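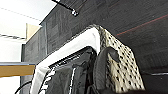

Zivgate Incident Notices: police news releases with structured annotations

Summary

Zivgate is a corpus of 2,659 short news releases issued by police press offices, each paired with a structured record of what the release states. It was built for work on information extraction, in particular the tracking of a single case through several releases. The text is in English. Releases come from 40 press offices, all of them serving a city, a county or a district. National agencies are left out.

The corpus covers homicide, serious assault, robbery, missing persons, fatal road collisions and appeals for witnesses. Routine traffic notices, recruitment items and award announcements were removed before annotation.

Maintainer: Ximena Hinojosa

Contents

releases.jsonl — one release per line, plain text with its record
cases.jsonl — case identifiers and the releases linked to each
offices.csv — press office codes, time zone, date format used
guidelines.txt — the annotation guidelines, version 3
splits/ — identifiers for train, development and test
CHANGES — changes by version

All files are UTF-8 with Unix line endings. Line breaks inside a release are kept as \n. Runs of spaces were collapsed to one.

Fields in releases.jsonl

release_id: string. Stable across versions. Identifiers of withdrawn releases are not used again.
office: string. Code from offices.csv.
case_id: string or null. Null where the release could not be tied to a case with confidence.
seq: integer. Position of the release within its case, starting at 1.
text: string. The body after name replacement, see below.
incident_type: one of homicide, assault, robbery, missing, collision, appeal, other.
status: one of open, suspect_sought, arrest, charge, closed, not_stated.
time_stated: string or null. Copied as written, for example "shortly before 9 p.m."
time_norm: string or null. 24-hour local time. Filled only where the release gives a clock time.
place_type: one of dwelling, street, business, vehicle, open_land, other, not_stated.
hedges: list of character spans marking words such as "approximately" or "believed to be".
attributions: list of objects with source span and claim span.

The status field records what the release says and nothing more. A release that describes a person as "in custody" with no mention of an arrest is marked not_stated. Version 1 marked these as arrest, and results from that version should not be compared with later ones.

Collection

Releases were gathered from the public news pages of each office using the Tranotton fetcher, which stores the page as served and a checksum. Where an office edited a release after posting it, the earliest copy we hold is used. Later copies are kept outside the distribution. Corrections posted as separate releases are treated as releases in their own right and take the next seq value.

Three offices publish only scanned PDF files. Their releases were typed by hand and checked once against the scan.

Names and addresses

Names of victims, suspects, witnesses and family members have been replaced with consistent tokens (PERSON_1, PERSON_2) within each case. House numbers are replaced with NUM. Street names are replaced with STREET_1 and so on. Ages are kept to the nearest five years. Officers named as press contacts are replaced with CONTACT, and telephone numbers with PHONE.

The replacement is not proof against a determined reader. Wording is often distinctive enough to find the original by search. Users must not try to do so, and must not join the corpus to any other source that names people.

Annotation

Each release was read by two annotators working in the Čierny annotation tool. Disagreements went to a third reader, whose decision is final. Of the 2,659 releases, 358 needed a third reading. Most of these concerned place_type where a body was found in one place and the incident was thought to have happened in another. The guidelines now require the place where the person was found — section 4.2 gives worked cases.

The hedges field was added in version 2 and was annotated by one reader only. Treat it as less reliable than the rest.

Splits

Splits are made by case, so that all releases on one case fall in the same part. The test set holds 203 cases. Releases with a null case_id are in train only. Please do not draw your own random split at release level, as later releases in a case repeat whole paragraphs of the earlier ones.

Known problems

Some offices write the time an item was posted in the body of the release. In a few records this has been taken for the time of the incident.

Collisions are under-reported for rural offices, which tend to post them on social media only.

Two offices changed their release template in December. The standing closing paragraph, which asks for information, was stripped from the old template but remains in the new one.

A missing person release followed by a homicide release on the same case keeps incident_type missing for the first. This is intended.

Not suitable for

Estimating crime rates, comparing areas, or judging the conduct of any force. A press office chooses what to publish, and the choice differs from one office to the next. The corpus must not be used to score or rank individuals.

Licence and access

Annotations are released under CC BY 4.0. The text of each release remains under the terms of the office that issued it, listed in offices.csv. Requests to remove a release should give the release_id and are handled in the next version.

Related

Gaswood, a smaller set of court listing notices in the same record format, uses the same office codes. The case identifiers are not shared between the two.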